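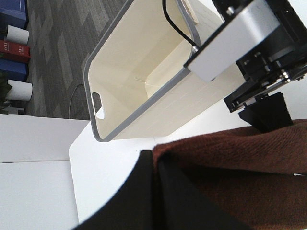
Folding and Storing Knitwear: What a Robot Wrist Taught Me About Bins

I've been writing workroom and laundry tips for years, and I don't think anything has changed my habits as quickly as the Harklow folding study. It's a piece of robotics research, written for people who build arms and grippers, and it's full of good sense about jumpers. Thắng Đặng, who ran the trials, let me sit in through May with a notebook, and I came home and redid every shelf in the house!

The question they set themselves was a simple one. If a robot has to put soft things away in a storage bin, is it better to give it a view from above the table, or a view from the wrist, right beside the fingers? They taught the same job both ways. A person guides the arm through the task over and over, the software learns from those recordings, and then the arm is left to try it alone. Over 3000 recordings went in altogether. Then came the test: 100 goes with each view, with the bin put down somewhere slightly different each time.

The wrist view won, and the gap was widest with thick knits. From overhead, a folded jumper is a lump with no obvious edge. From beside the fingers you can see the grain of the knit and where one fold tucks under the next, and that's the bit you need to get hold of. I found that thrilling, because it's exactly what my grandmother did. She bent right down to the pile.

So, the tips. All of these come from watching the trials or from trying the same thing on my own ironing table.

Get your eyes down to the fold

When you're lifting a folded jumper from a stack, don't grab from standing height. Bend until you can see the layers from the side, find the thick folded edge, and slide your fingers under that. Pinch the top layer only and the whole thing opens up like a concertina (I did this for decades and blamed the jumper).

It works just as well for towels, and for those fitted sheets that never quite hold their shape.

Tip the bin towards you

A bin sitting flat makes you drop things in from above, and soft things land in a heap. Tilt it so the mouth faces you and you can slide a folded piece in along the bottom with the fold intact. In the study, the runs with a tilted bin had far fewer folds coming undone on the way in. At home I prop the back edge on a rolled towel, load it, and then lower it flat.

Choose a bin with a smooth inside and rounded corners. Wool catches on anything rough, and a ribbed basket will pull a loop before you've noticed. If yours is wicker, line it with an old pillowcase.

Hold the rim first

This was my favourite finding. The software learned best from recordings where the person steadied the bin before doing anything else. When people nudged it about while loading, the arm copied the nudging and learned very little about the knitwear!

For the rest of us: one hand on the rim, one hand on the clothes. A light plastic bin will skate across a smooth tabletop the moment a heavy cardigan touches it. If you need both hands, put a damp dishcloth underneath.

Use a pale surface for dark clothes

Dark on dark is miserable. The researchers found that two dark fabrics lying together were often treated as one item, and I've certainly put a black skirt away inside a black cardigan and spent a winter looking for it. Sort dark things on a white table, or throw a white sheet over the bed, and leave a hand's width between pieces.

Watch the glare, though. Under a very bright lamp a white table can lose all its edges, and you'll misjudge where the surface stops. Turn the lamp so it points at the wall, or sort beside a window in the morning.

Fold to the bin, then fold the rest

Fold one jumper, try it in the bin, and adjust until it sits across the base with a finger's space on each side. Then fold all the others to match. The Numia gripper they used could only open so far, so every fold had to be kept to a thickness it could manage, and I was surprised how much better the bins looked for it. Thinner folds, more of them, and heavy knits at the bottom.

My order for a winter bin:

Chunky jumpers, folded in thirds lengthways and then in half
Cardigans, buttoned up, sleeves crossed at the back
Fine knits, rolled if there's room along the side
Scarves on top, laid flat

Practise the awkward one

Thắng's advice to anyone recording for a robot is to spend the most time on the cases that go wrong. A good many early recordings showed neat folds going into a perfectly placed bin, and the arm came unstuck as soon as the bin was at an angle. They added more with the bin crooked, the jumper half slumped and the fold facing the wrong way, and the results picked up straight away.

I've borrowed this for teaching the children to put their washing away. We don't bother with T-shirts, which they can already do. We do the hooded top, the dressing gown and the enormous school jumper, and we do them twice.

A few leftovers from the notebook

Knits should be completely dry before they go into any closed bin. Give them a night on the airer, even when they feel done.

Brush the bin out with a dry paintbrush. It gets fluff out of the corners far better than a cloth does.

The best single session reached 99 successful loads out of 100, with the wrist view and a tilted bin. The one that missed was a cardigan with a belt, so take belts off before you fold!

Jenier and Rimkutė both sell stackable bins with a handle cut into the short end. I have 2 of each and use them for different seasons. Check that the handle holes are smooth all the way round before loading wool near them, and if you find a sharp bit, a few strokes with a nail file will sort it out.

Next on my list is the bedding cupboard. They're planning to try duvets covers at Harklow later on, and I've already asked if I can come back.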